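Give me my last page back

Opinion. Books, mostly for the under-14s, but grown-ups get it as well.

The story should stop where the book stops. Not a big ask, I'd have thought.

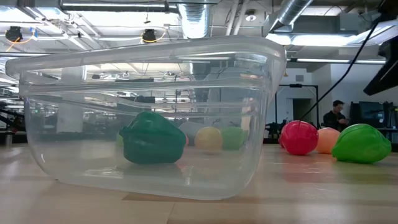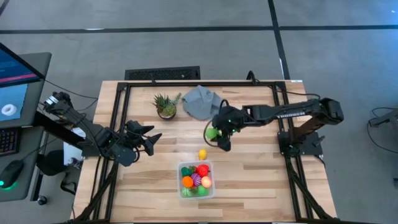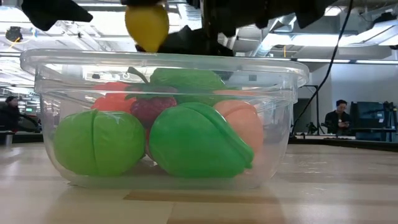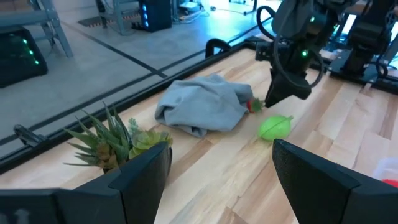 By Perla Magaña
March 20, 2026
Filed under: Books, Opinion

Right. Finished the new Ukidus last night with my daughter. Book six. Long one, over 600 pages, we've been at it every bedtime for weeks and she'd got it into her head that there was a fair bit left. So had I. You could feel it under your right thumb, a good thick wedge of paper. Huet is on the causeway, the tide's coming in, his brother has the lamp. Enormous moment. I turn the page thinking here we go, and it's a title page. In grey. "Turn over for an exclusive extract from..."

That was the end. We'd had the end. We'd read it at normal speed, in an ordinary voice, with no idea.

She made me go back and do the last chapter again, properly. Fair enough. But you can't do it twice, can you. The second time you know.

I blame Hosine, who publish these, though they are far from the only ones. The extract from the next book starts straight after. Then an extract from a different series by somebody else. Then a quiz. Then a letter from the author, nice letter, wrong place. Then two adverts for the club. On the e-reader it's worse. My friend in Fuvamstead has it on hers and says the story stopped at 85 per cent. Eighty five! She thought the file was broken and downloaded it again.

I know why they do it. Kids who like one will want the next, the parent is sat right there, get them while the lamp is lit. It's selling. Books have to be sold and I'm not daft about that, the back pages of my old paperbacks were full of lists, "also in this series", with a form you cut out and posted. Loved those. Ticked them off in biro. But that was one page, perhaps a couple, and it was a list. A list doesn't mess with the story in front of it. An extract does, it's made of the same stuff as the story. Same type, same names, same people walking about.

And that's my second moan, which is really the bigger one. The extract gives it away. If book six leaves Huet up to his waist in the sea and you're meant to spend a year worrying about him, then don't show me Huet having breakfast on the very next sheet of paper. He's fine! He's got toast! What was the causeway for?

Waiting was half of it when I was ten. We argued in the playground about who was dead. We drew maps. A boy in my class wrote his own next one in an exercise book and charged people to read it, and it was bad, and I paid. All of that came out of a gap. You close the book and there's nothing there, so you make something up. I don't think children are worse at this now. I think they get less room to do it in.

People will say just don't read it. Skip it. Well yes. I'm 41 and I can skip it. Try it with a nine year old who has seen the hero's name in big letters. She'd read the first line upside down from her side of the bed before I'd got my hand over it.

Others will say the extract helps smaller authors, a reader of a big series gets handed a bit of something new. I've some sympathy here. We did find one series that way, a good one, about otters and a stolen canal. So keep it, I say. Put it on the website. Put it in a little booklet by the till. Put it at the FRONT, even, I'd flick past it on page one quite happily. Nothing's been built up by then so there's nothing to spoil.

Or if it must go at the back, tell us. One line on the contents page saying the story ends here. Or change the colour of the paper, some of the old annuals did that. Or leave a few blank pages between, actual blank ones. I'd pay extra for blank. Reading aloud you need to know where the end is, same as a driver needs to see the junction. You slow down for it. You drop your voice a bit. The child knows from your voice that it's coming and goes still, and that bit, the going still, is what I do the other 100 bedtimes for.

I wrote to Hosine in July after book five did the same thing (only a short extract that time, we got off lightly). Had a polite reply thanking me for my intrest in the world of Ukidus, and a code for money off book six.

I used the code. Obviously I used the code. Book seven is ordered too, and this time I'm going through it first with a bulldog clip, and everything after the last page of the story is getting clipped shut till she's asleep.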